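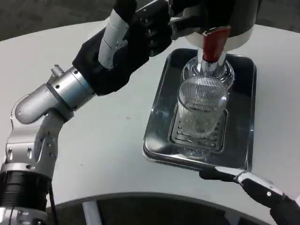
Why would a robot that pours drinks need a rule book at all, a customer wrote to us in July, when a bartender gets by with a clean towel and some common sense? I loved that question, and I've been answering it ever since, so I may as well do it on our About page too.

I'm the founder of Drivavside, and we write working rules for robots that serve people. Drinks, mostly! We started with one round table, one dispenser and a rule sheet that fit on a single page. The sheet is called Kilard now and it has grown a lot (sorry to everybody who has to print it).

So what's in it? The part I care about most is glasses. Set the glass straight under the spout before anything opens. Keep the second gripper away from the rim while the first hand is busy at the dispenser. Put the drip tray where the grate can catch a miss, and wipe it down between sessions even if it looks fine. A bartender does most of that without thinking, and a robot does exactly what somebody wrote down, so we try to write it down well.

We also have a stop rule, and it's my favorite. Anyone in the room can call a stop, and they never have to explain themselves first. We talk about it afterward, usually over coffee that a person made.

Before a new routine goes out to a customer, it has to get through 100 pours in a row with our own people watching. One bad pour and the count goes back to zero. I've been there when it happened on the very last one, and yes, we started over, and yes, there was some groaning.

Gellari, our training course, came later, when customers kept asking us to show their staff how we work. It runs for 3 days and most of it is hands-on. Akolgo is the logbook that goes with it, where every stop and every spill gets a line. You're welcome to borrow the format and change whatever doesn't suit your place.

If you've got a rule you think we're missing, send it over! I read all of them myself, and the next edition of Kilard still has room.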